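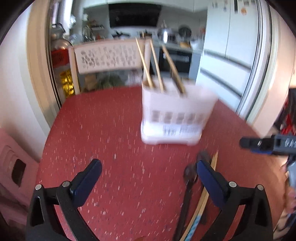
**Keeping House, Evening Course: Week 2 handout**
**Chopsticks, holders and the things that live on the table**

Welcome back, everybody, and thank you for bringing your own bits and pieces last time (the carrier bags full of odd spoons were a joy to go through, and I hope some of you went home and had a good clear-out). Last week we did the cutlery drawer from top to bottom. This week is gentler. We're going to look at chopsticks and other long, thin utensils, where to keep them, how to look after them, and how to settle the old question of what should stay out on the table and what should go away after a meal.

If you missed the first session, don't worry, you can follow all of this without it. Just have a look at the sheet on drawer liners when you get a moment.

## Standing up or lying down?

People do feel strongly about this one! In a great many homes the chopsticks live upright in a holder, out on the table or beside the hob, where anybody can reach over and take a pair. In others they lie flat in a drawer, or in a long lidded box, and only come out when the table is laid. I've lived with both arrangements and I can be happy with either, but they do ask different things of you.

A holder suits you if

- you use chopsticks most days
- you have a bit of table or worktop to spare
- you don't mind washing the holder as well (more on that in a moment, I'm afraid)

A drawer or box suits you if you use them now and then, or if your kitchen gets a lot of steam and cooking grease in the air. Wooden chopsticks left standing next to a busy frying pan do get a film on them, and it's a dull sort of job getting it off again.

A narrow rectangular holder takes up less room than a round pot and will sit neatly against a wall or along the edge of a table. A round one is easier to pick up and pass about. If you're buying new, check that the base is good and steady, and try it with only a few chopsticks leaning to one side, which is when the light ones like to go over. And do peel the sticker off the bottom before you start using it. I say this every term, and every term I go home and find one of my own with the price still on it. A little cooking oil rubbed in with a fingertip will shift most of the glue.

## Filling the holder

We'll do this together in the second half, so please clear a good stretch of table in front of you.

1. Empty everything out and lay it down in one bundle, all facing the same way.
2. Pair them up by length first and by colour second. Wood darkens with use, so two from the same packet may not match any more, and that's perfectly all right.
3. Put to one side any that are split, bent or rough at the tip. Run a thumb gently along each one, as splinters are easier felt than seen.
4. Wipe out the holder and let it dry.
5. Put the good ones back a few at a time, thick ends down and eating ends up, so the part that goes in your mouth isn't sitting at the bottom in whatever has dripped off the others.
6. Stop while there's still some wiggle room. If you have to push, it's too full.

A word on step 5, as somebody always asks. Yes, it does mean people's fingers come near the tips when they reach for a pair. Show the household how to take them from lower down, and if it bothers you (it bothers my sister no end) go for the lidded box and be done with it.

Cooking chopsticks, spatulas, ladles and so on want a home of their own near the hob. Mixed in with the eating ones they make the whole thing top-heavy, and you'll be forever fishing about behind a big spoon for the one you're after.

## Washing and drying

Plain wood wants a quick wash in warm soapy water, a rinse and a proper dry. Please don't leave it soaking in the bowl overnight. Spread the chopsticks flat on a tea towel or across the dish rack with a little air between them, and only put them back in the holder when they're dry all the way down. Most of the musty holders I've been shown over the years got that way through damp chopsticks being popped in after supper.

The holder itself should be washed once a week. Sunday is my day for it, while the kettle's on. If there's a drip tray or a removable bottom, take it out and do both sides, and use an old bottle brush for the corners.

## What stays on the table

Have a think about your own table before next time. Mine has a terrible habit of collecting post. A speckled or patterned top is very forgiving of crumbs, and that's lovely until you put your sleeve in the jam, so wipe it whether it looks as if it needs it or not, and lift things up when you do it! A holder that never gets moved will leave a mark of its own in the end.

My own rule is that something may stay out if it gets used at nearly every meal. Everything else goes back to its cupboard when the plates do. You may find your rule is different, especially if there are small children about or if the table doubles as a desk.

## For next time

- Sort one holder, pot or jar at home and bring along anything you can't decide about.
- Jot down what is on your table at breakfast and again at bedtime.
- Bring a clean tea towel and an apron if you'd like one.

Next week is pots and their lids, and how to store a frying pan without scratching it. Tea and biscuits at the break as usual, and the side door on the Tuvville Road will be open for anyone with heavy bags.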